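Calendula Season Opens Early at the Wendovo Herb Garden

18 August 2021 | By the Tirkora Garden Desk
2 min read

What a summer for calendula! The Wendovo herb garden has opened its picking rows to visitors two weeks ahead of plan, and the orange and yellow blooms are thick from one fence to the other. Growers sowed 410 plants from seed started indoors in February, and 16 of the 18 rows are flowering already.

Calendula petals have long been steeped in oil for salves or scattered over soups and salads, and Wendovo is showing visitors how to do both. Drying classes run every morning in the Clisow barn, with 15 places in each.

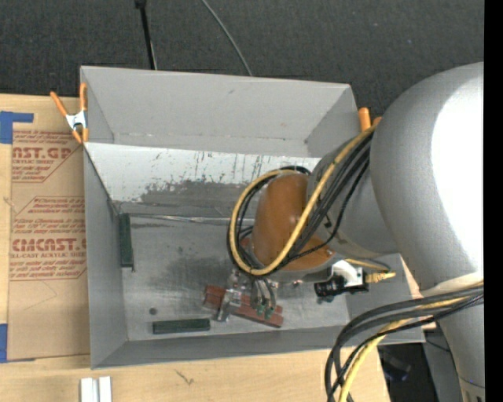 Bring a basket and a hat, and pick the heads once they are fully open. The chamomile beds by the Wieczorek gate are next, and they smell wonderful!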